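Footwear Production Basics, handout for session 2
Undau Evening Workshops, Room 322
10/04/2023

Okay, last time we got lost in leather grades (my fault, I love leather), so tonight we stay with soles and the trays that go with them. I learned this stuff on the floor at Stondora, where a batch was 500 pairs and a messy table could wreck your whole shift!

First thing: lay your trays out in a row before you pick up anything else. I like mine all pointing the same way, with plenty of bare table between the row and the spot where I work. Handle one tray at a time, and hold it low, near the heel, so you can tip the toe end up and get a good look along the inside. Run your eye down the middle and then right around the rim. Dust loves a rim.
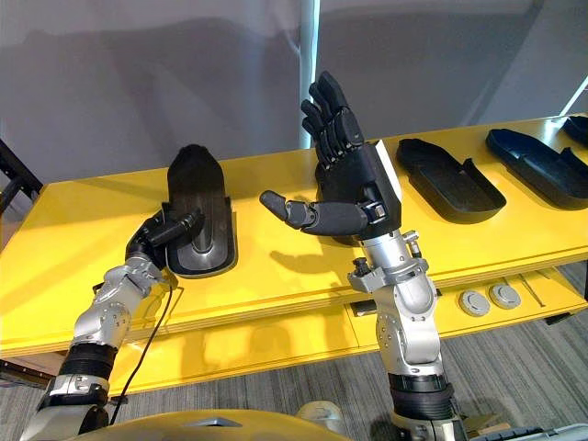 Do left and right trays need to be kept apart?
Keep them in separate rows if you can, and check the curve on the inner side of each one before you set it down. A mixed-up row is slow to sort out later.

For next time, read the Saavedra chapter on sole shapes and bring 2 old shoes you don't mind cutting up (sneakers are great, boots are a pain). We'll start on the Tostolia method for matching sizes, and I'll have spare rulers at the front table.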